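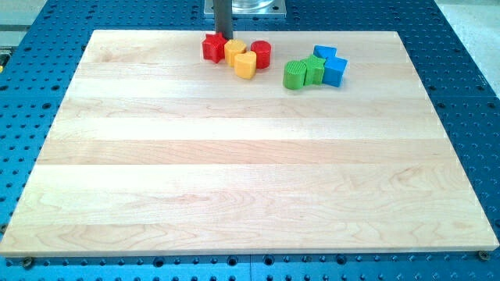

How often should you oil a wooden cutting board?

Once a month is enough for a board that gets used every day, and more often for the first few weeks when it is new. If water stops beading on the surface and soaks in instead, the board wants oil no matter what the calendar says.

I get asked this a lot for someone who does not sell cutting boards. I think it started when I wrote up the big kitchen cleanout in May and mentioned that I had thrown away three boards that could have been saved. Several people wrote to ask what I had done wrong, so this post covers that and what I do now.

The first one split. It was a small board my aunt gave me when I moved out, and I put it through the dishwasher for a couple of years. A dishwasher is the worst place for solid wood. The heat and the long soak swell the wood, the drying cycle shrinks it again, and sooner or later a glue line lets go. Mine opened up along the middle, wide enough to hold a slice of onion.

The second one cupped. I used to wash only the side I had been cutting on and then lay the board flat on the counter. One face was wet, the other was dry, and the board curled. For a while I put a folded towel under it to stop the rocking, and then I got tired of the towel.

The third one smelled. I had rubbed it with olive oil from the bottle next to the stove. Cooking oils like that go rancid over time, and once the smell is in the wood it is hard to get out. I tried salt and lemon, then baking soda, then leaving it on the porch. It still smelled like an old box of crackers.

What I use now is plain food-grade mineral oil. It has no smell, it does not go off, and the drugstore version is the same sort of thing as the bottles sold in kitchen shops for more money. Check that the label says food grade or USP. For a while I paid extra for a tin of board cream called Filtano, which is mineral oil with beeswax in it, and it's fine. It leaves a nicer feel on the surface. I still have half a tin and I use it on wooden spoons.

The job takes very little time, but the oil needs to sit, so I do it after dinner when the kitchen is closed for the night.

Wash the board with dish soap and hot water, both sides, and dry it with a towel. Stand it on edge and leave it until the next evening. Oil put on damp wood does not go in well. When the board is fully dry, pour a small puddle in the middle and spread it with a rag or a folded paper towel. Do the faces, then the long edges, then the ends. The ends drink the most, and I usually go over them twice. Leave it overnight on its edge, and wipe off whatever is still sitting on the surface in the morning.

A new board takes more than you expect. My current one is a maple board from a two-person shop called Murthy, and it swallowed four coats in the first two weeks. After that it slowed down, and now one thin coat a month does it.

I was going to buy a cheaper one. Kane Henare, who lives two doors down and used to build cabinets, talked me into spending the money. His argument was that a thick board can be sanded flat again and a thin one can't. I paid $119, which I did not enjoy. It has been flat the whole time I have had it, so I have stopped complaining to him about it.

He also showed me how to bring back a tired surface. You wet the board lightly to raise the grain, let it dry, and sand it by hand with 120 grit until the worst knife marks are gone. Then you move up to 200 or so - he is not fussy about the exact number, and the packs at our hardware store skip around anyway. Sand with the grain. Wipe off the dust with a damp cloth, let it dry completely, and oil it like a new one. I did this with my mother's old bread board and it took me 46 minutes, not counting drying. She didn't believe it was the same board.

A few other questions that came in by email:

Can you cut raw chicken on wood? I do, on a separate board that I wash right away with hot water and soap. Some people prefer plastic for meat so they can run it through the dishwasher, and I see the sense in that. If a board has deep cuts, sand it or replace it, whatever it is made of.

What about bleach? A weak mix now and then is all right, rinsed off well. I have done it once, after an incident with a leaking package of ground beef.

Is bamboo the same? You look after it the same way. I find it harder on my knives, and I went back to maple.

Do you need a stand? No. I lean mine against the tile behind the sink with a cork coaster under it so air gets to the bottom edge.

One more thing on rags. Mineral oil rags are not a fire risk in the way linseed oil rags are, but if you use linseed or a finish that has it, lay the rags out flat outdoors to dry before you throw them away. Kane made me promise to put that in.

Next I want to write about knife handles. I have one with a loose rivet and have not decided whether to fix it or hand it over to him.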